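Brolasgate visit – Stallico open afternoon, December

Quick writeup before I forget it all. Typed most of this on the train so excuse the mess.

Got there a bit after 1 pm. Stallico has the second floor of an old brick building behind the Brolasgate bus depot, badly signed, I walked past it twice. Coffee fine. Badge printer broken so everybody got a sticker and a marker.

What they're selling: a sim package for small robot arms. You pay for the software, you get a set of rooms, a handful of arm models, a scripting tool and a thing that logs every run. The pitch is that you try out your pick and place job on the screen before you buy hardware or tie up the arm you have. Price on the handout is 3940 for a year, one site, 24 seats. Support is extra. I asked how much extra and got a "depends."

We're looking at this against Sineck, who we saw back in the spring, and against just carrying on the way we do now.

First half hour was slides. Skipped some of it to look at the training room, which is a row of desks with decent monitors. Then hands on, small groups, one screen per group. Ours was the kitchen room. You can swap the arm from a menu, change the table height, throw objects in, then hit run. Loading took long enough that the guy at the keyboard started making small talk.
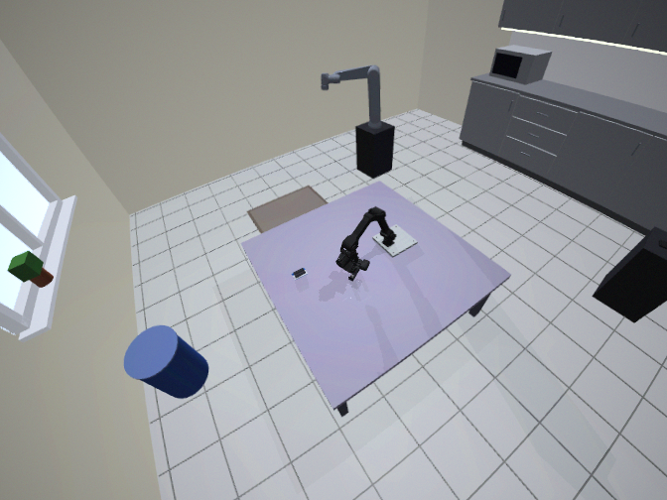
The task in our group was moving one small block from one side of the table to the other. Simple stuff but that's what we'd be doing for the first few months anyway. You set a start pose, an approach height, a grip width, and the script does the rest. I got to change the approach height myself. Took me three tries to find the field, it's under Motion and not under Gripper where I'd of put it. They wrote that down, which I liked.

Stuff I liked:

Reset is instant. One key and the block and arm are back where they started. On our bench that's a person walking over.

The log. Every run gets a line, with the settings that were used. The demo project had 2747 runs in it and searching through them was quick.

You can put more than one arm in a room. For us that matters down the line, as the plan is to have a second station next to the first.

Stuff I didn't:

Contact. I asked what happens when the grip is a little off center and the answer was kind of long. Short version – hard boxy things are good, soft things not there yet. Half of what we handle comes in bags so this is a real problem. They say soft items are on the list for next year. No month given.

Importing your own room is a pain. You need the CAD cleaned up first and they will do it for you, for a fee. The ready made rooms are kitchens, a small warehouse and a lab bench. None of these is our packing area. I guess the kitchen is fine for learning on, counters and a table are counters and a table.

Also the look is plain. Flat colors, blocky props. Doesn't bother me, but if you want to train anything on camera images you'd need to ask what the realism options are. There is a "high" setting, they didn't run it for us. Needs a better graphics card than what was in the room, they said.

Talked over the break with a couple of people from Kovács, who've had the package since the summer. They run it next to their real line. Their take was that the paths carry over well and the grip settings don't, you redo those on the real arm every time. Good to know, and a bit more blunt than the slides. They also said the updates come often and sometimes move the menus around.

Compared with Sineck: Sineck is cheaper, 1936 a year, but the seat count is lower and there's no logging worth the name. The screens are nicer tho. Stallico felt more like something made by people who use it.

Trial is 30 days, full features, no card needed. I put us down for January. Before then somebody here needs to:

– check the graphics card in the two shop PCs
– dig out the CAD for the packing area, if we still have it
– pick one real job with boxes, not bags, to try first

Left just before 4. Parking behind the building is free but fills up, take the bus. Handout and price sheet are in the tray by the printer, please put them back when your done.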